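Collecting Hand-Held Gripper Demonstrations in a Shared Room
Project report, second term
Chia-jung Kao

1. Background

The aim of the project was to record demonstrations of simple tabletop tasks and to find out how much of what we recorded could be used to train a policy. The project did not include training the policy itself. That part belongs to the Lendby group, who take the episodes in their own format and run them on their own arm.

Earlier student work at Stestberg used teleoperation. An operator drove the arm with a leader device, and the arm recorded its own joint angles. The data was clean but slow to collect, and the arm could serve only one person at a time. We used hand-held grippers for this reason. A person holds the gripper, does the task directly, and the pose of the gripper is recovered afterward from the recordings.

2. Tasks

The task list was fixed before collection started in November:

Pick up a cup and place it on a saucer.
Move a block from one tray to another.
Fold a small cloth once.
Close a hinged box.
Sort two kinds of lids into two bowls.

The list had originally been longer. Pouring was dropped after the pilot because spills took too long to clean up between episodes. Opening a zipper was dropped because the fingers could not hold the pull tab firmly enough.

Each episode was limited to 30 seconds. An episode that ran over was kept in the raw folder but marked as late, and it does not count in the totals we handed over.

3. Collection procedure

Operators worked in the same room at the same time, each with a separate set of objects. Before each block of episodes the operator started the recording, held the gripper still for 2 seconds, and then began. The still period gives the tracking software a starting point and also makes the beginning of an episode easy to find when cutting the file.

After every 10 episodes the operator stopped and checked the last file for dropped frames. This was written into the procedure after a Tuesday session in which one storage card had been full for most of the morning. The files from that card had normal names and normal start times but no content past the first few seconds.

New operators did a practice block that was deleted. Most people moved too fast at first. Quick wrist turns cause motion blur, and the tracker tends to lose the pose on exactly the part of the motion that matters. We asked operators to move at the speed they would use with a full cup of coffee, and this instruction worked better than any number we tried to give them.

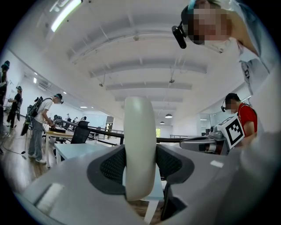 Figure 1. Group collection session, seen from a hand-held gripper. The gripper at right carries a cube with a square fiducial marker; several people wear head-mounted cameras.

4. Synchronization and pose recovery

The head view and the gripper view are recorded by separate devices with separate clocks. We first tried to align them by file time. The offset between devices was not constant over a session, so this was abandoned. The replacement was a visual cue: the operator looks at a blinking light with both cameras at the start and end of each block, and a script written by Hrubý matches the blinks and stretches one time line to fit the other.

Fiducial markers give a second estimate of gripper pose whenever a marker is visible in a head view. We used this estimate as a check only. Where it disagreed with the main track by more than the set threshold, the episode was sent to manual review. Most disagreements came from one of these causes:

Marker at a steep angle to the camera.
Marker partly covered by a sleeve or by the other hand.
A marker on another operator's gripper picked up by mistake.

The last cause was not expected. In the first sessions every marker used the same pattern, and with people working near each other the script sometimes followed the wrong gripper for part of an episode. Giving each gripper its own pattern removed the problem. The episodes recorded before this change were reprocessed by hand where possible and dropped otherwise.

5. Results

After review, about 5 percent of the episodes were rejected. Cloth folding had the highest rejection rate, mainly from tracking loss when the gripper came close to the table and the view was filled by plain fabric. Box closing had the lowest. Block moving fell in between, with most rejections caused by operators starting before the still period was over.

The Brukemgate tool was used for labeling. It handles start and end marks well, but it has no field for partial success – a cloth folded with the corners off, for instance. We entered these as failures and added a text note. The Lendby group has asked for the notes as a separate file.

6. Open points

Lighting was not controlled. Sessions ran at different times of day, and late afternoon episodes look different from morning ones. Whether this helps or hurts the policy has not been tested.

Left-handed operators are underrepresented.

The finger pads were not inspected on a fixed schedule, so wear cannot be matched to episode numbers. The next group should log pad changes in the session sheet. A column for this has been added, between the operator code and the card number.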